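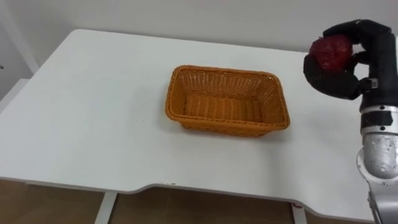
Setting up a first pick-and-place task with the Hever hand kit

Written by Nassoro Mbwambo. Last updated 2022-01-26.

The Hever kit from Dindano is a multi-fingered hand, a wrist adaptor and a licence for the Zeltix teaching software. It is sold without an arm. This page covers the first task most buyers try, moving one item from a table into a basket, and assumes the arm is already bolted down and passes its own self-test.

The kit costs 976 pounds with the adaptor. The spare finger pads are extra and you will want a set sooner or later.

What you need

The hand and adaptor
A table with a plain top
A shallow open basket
One item about the size of an apple
Zeltix installed, with the licence file loaded

Step 1. Fit the hand

Turn the arm off at the wall. Line up the mark on the adaptor with the mark on the wrist and push until it seats. Do up the screws a little at a time, going across the circle. Plug in the data lead before the power lead. If you do it the other way round, Zeltix reports fault 412 and you have to restart the hand.

Step 2. Place the basket

Put the basket towards the middle of the table, with its long side running left to right. Leave a clear gap between it and the item. In Zeltix, open Workspace, choose Container and click the four corners of the rim. Set the drop height to 300 mm for now. You can bring it down later.

Step 3. Teach the grasp

Choose Round Item from the grasp list. Move the arm by hand until the palm is over the item, then press Record. Close the fingers with the slider and stop when the item no longer shifts. The default force is fine for firm fruit. For anything soft, go down two settings.

Save the grasp under a name you will recognise. Zeltix calls them all Grasp New and does not number them.

Step 4. Teach the drop

Lift straight up, move across until the hand is over the basket, and press Record again. Lower the hand inside the rim before you add the Open command. Finish with a Home point well off to one side, so the arm is out of the camera's view when the software makes its check.
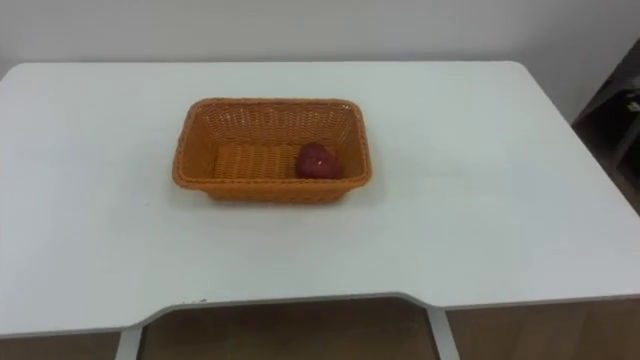

Red fruit in the basket, towards the right-hand end, with the arm out of view.

If the check fails, the usual cause is that the corners were clicked on the outside of the rim. Click them again on the inside edge. Tatu Urio, who tested the kit with me, also found that strong sunlight on the table upset it, and closing the blinds cured that.

Step 5. Run it at low speed

Set the speed to a tenth and keep one hand on the stop button. Empty the basket, put the item back on the table and press Run.
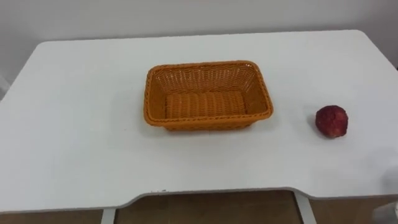

Once the task works from one starting point, move the item a little and run it again. Zeltix copes with small shifts if Follow Item is ticked. Larger moves need a second recorded grasp. Raise the speed in small steps and go back one if the item swings.

Problems we met

The fingers close but slip. Wipe the pads with a damp cloth and let them dry.

The hand stops above the rim. The drop height is still at its first setting. Lower it under Container.

The program will not save. Our log file had reached 3,601 lines. Clear it from the Tools menu.

The older Ibarra adaptor also fits, but its screws are shorter and should not be mixed with the ones in the Hever box.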